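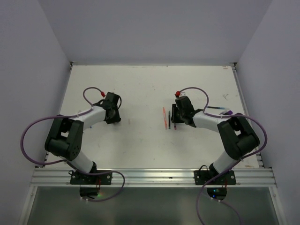 Two robot arms, side by side on a white work surface.

The long way round to a good lesson

By the time I found the right door at Sirkville, my coat was soaked through and the morning class had already got as far as fuel caps. It was February, the sort of grey, sideways day when an airfield looks as though it would rather be left alone, and inside a dozen new ground crew were sitting with their elbows on the desks, arguing cheerfully about who ought to check a cap after somebody else has checked it.

Jouko Jääskeläinen let them argue. He is a tall, unhurried man who spent the first half of his working life mending aircraft and has spent the second half working out how to teach other people to do it, and he told me later (over a bun the size of a saucer) that the arguing is written into the plan. "It's got 15 minutes in the timetable," he said. "It used to have none, and we'd get the same argument out on the apron with an engine running."

The course belongs to Nillevetti, a small training firm that writes and runs lessons for airfields and repair shops too small to have a school of their own. The ground crew course has 38 lessons, and none of them lasts longer than 60 minutes, a rule that Jouko brought in and defends with real feeling. He once sat through a whole afternoon on tyre pressures as a young man and says he can still remember the wallpaper, but not one of the pressures!

Before anybody writes a word of a lesson, someone from the firm goes and watches the job being done. For the ground crew course that meant two winters of standing about in borrowed boots, writing down every separate thing a person did between an aircraft stopping and an aircraft leaving. The list came to 203 tasks. Then came the sorting, which took most of a spring: which of these does a new starter need on the first morning, which can wait, and which does everyone pick up anyway from the person standing next to them?

Reijo Saarela did a good deal of that sorting, and he is still a bit sore about some of it. He had written a lovely lesson on the history of the tow bar, with drawings, and it went in the bin at the second reading. "Sixty-one tasks got dropped or folded into others," he said, "and I could name you every one." The tow bar drawings are pinned up over his desk, and I must say they are very good.

What took their place is mostly practice. After lunch I followed the class out to the hangar, where they took turns guiding a tug towards an elderly twin-engined machine which hasn't flown for years and is known to all as Pitkänen. Each trainee had a card with the steps on it, and a partner with the same card, and the partner was allowed to say only one word, "stop". A young woman at the front of the queue said it four times in her first go and was thanked for every one of them.

The cards are rewritten each summer from the notes the instructors keep, and trainees are asked to scribble on theirs before handing them back. Some of the scribbles are rude. A fair few have ended up in the next edition, tidied a little, including a much clearer way of explaining where to stand when the nose wheel turns.

Next on the list is a course for the repair shop at Wudon, where the work is slower and fiddlier and the boots, Reijo hopes, will be warmer. He starts his watching there once this class has finished, and has already bought a new notebook.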